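Worktops and boards: your questions answered

Can I chop straight onto a marble-patterned worktop?
Please don't! Even the tough ones can scratch, and a board is much kinder to your knives too.

What is the groove round the edge of my board for?
Catching juice, and we love it. Roast chicken, ripe tomatoes, a really drippy peach in July — it all stays off the worktop. Empty it before you carry the board to the sink (we forget every time).

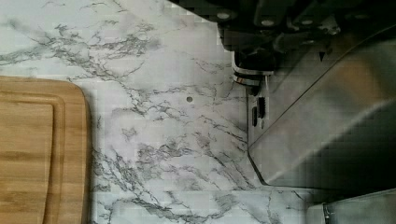

A grooved wooden board on a grey-veined, marble-patterned worktop.

Which colour of board goes with grey veining?
Warm honey tones, every time. The Rendale range comes in 2 sizes and both look lovely against white and grey.

How often should I oil it?
Every 12 weeks suits most kitchens. Rub it in along the grain, leave it for 60 minutes, then wipe off what's left.

Can it go in the dishwasher?
Sorry, no. Warm soapy water, a quick rinse, and stand it on its edge to dry.

Can I see the boards in person?
Yes, come and have a feel of them at our Cestulthorpe shop!

Page updated 2025-05-25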